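Ticket 587
Subject: Virnard hand grippers, left and right give different widths on small items
Opened by: Syahrul Liew
Status: open, waiting on Bedoya
Date: November 2024

Comparing the two Virnard hand-held units before we decide which pads to order for Flallanlow. Same table, same patterned cloth, wrapped sweets as the test items. Width reading at full close should be 0 on both. Left unit says 0. Right unit says 2 mm, sometimes 7, and drifts up after a run of quick squeezes.

Tried so far:
- restarted both, no change
- swapped USB leads over, fault stays with the right unit
- swapped ports on the logger, same
- ran the Animia zero routine, ok for a bit then it creeps again

Firmware is the August build on both, checked twice. Logger set to 1000 Hz. Dropped it to half that and the drift looks the same so I don't think it's missed samples.

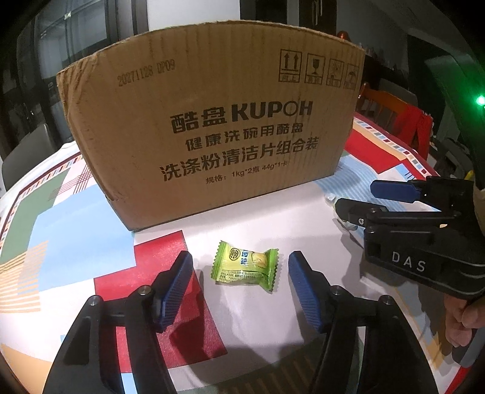 Pillow-type wrappers are the awkward ones. Grab across the body and the ribbed pads hold fine, grab by the crimped end and the reading jumps as the plastic folds over. Left unit does this too but settles. Right one doesnt settle, just sits there a couple of mm out.

Also wrist view. Dark corners on the picture are the same as the last lens, not raising that again. Exposure locked for all of this.

Update 1
Bedoya asked for pivot play. Wiggled the outer pins on both with the power off. Left is tight. Right has a tiny bit of slop on one side, enough to feel. Not enough to see. Nipped up the tip screws while I was there, no differnce.

Update 2
Re-ran with the logger on the right unit only. Still drifts. So not crosstalk. Sent the raw file to Bedoya, both units, same grabs in the same order.

Update 3
Reply from Bedoya: could be the encoder magnet shifting on its shaft, they want the unit back. Can't send it till the pad comparison is finished. Will carry on with left unit for widths and use right for grip/no grip only, please flag those runs in the sheet.

Need from Bedoya: loan unit or a spare magnet, and how long the turnaround is.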